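3 min read

When I moved from Vadach to Prarnholm, I brought very little furniture with me. A table was the thing I missed most. For some months I ate on the sofa and wrote on my knees, and my back was complaining every evening.

Then in August I started to look for a pine table, because pine was the wood in my grandmother's kitchen. I visited the shop Cositz near the station two times. They had one in oak, very beautiful, but it was more than 300 and I could not accept this price for something on which I will surely spill coffee. The pine one was cheaper and I liked it better.

I like pine with knots. Some people pay extra for boards without them, and I understand it, a clean board looks calm. But my eye wants somewhere to rest when I am thinking about the next sentence.

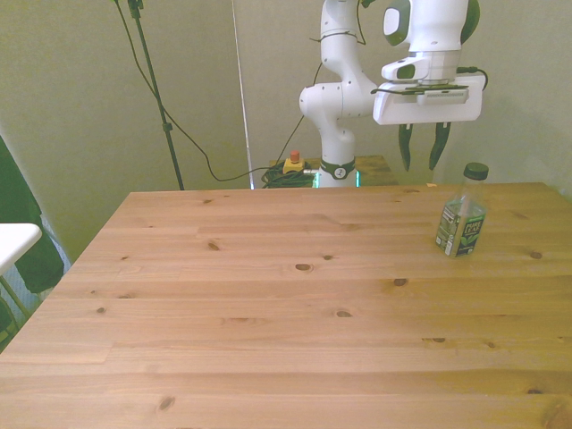
Pine with plenty of knots, and a Pure Leaf bottle almost finished.

A few words about care, as I had to learn it myself. Pine is soft. If you press with a pen on one sheet of paper, you can find your handwriting in the table later. I put oil on mine, a thin layer with an old cotton shirt, and I waited 14 hours before the second layer. For the small scratches I use sandpaper number 60 first and then a finer one, always in the direction of the grain. My neighbor told me 60 is too rough for pine and maybe she is right, so please try it under the table before.
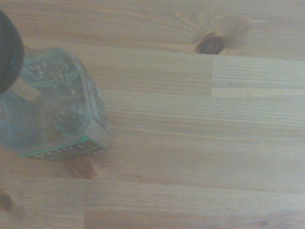

Bottles are my other weakness. I keep the glass ones much longer than I should, especially when the shape is unusual, and the window shelf at home is already full. A square body with cut edges, like the clear one lying on its side on the wood, is my favorite kind, with a little green in the glass and the grain looking all bent through it. I never managed to take paper labels off cleanly. Warm water and soap for one hour helps, and for the glue that stays I rub with cooking oil. At the Pirihi flea market I bought 3 old bottles with no labels at all, and now they hold dry grass from the walk by the river.

Next month I want to make a bench for the long side of the table. I have not decided if it will be pine again.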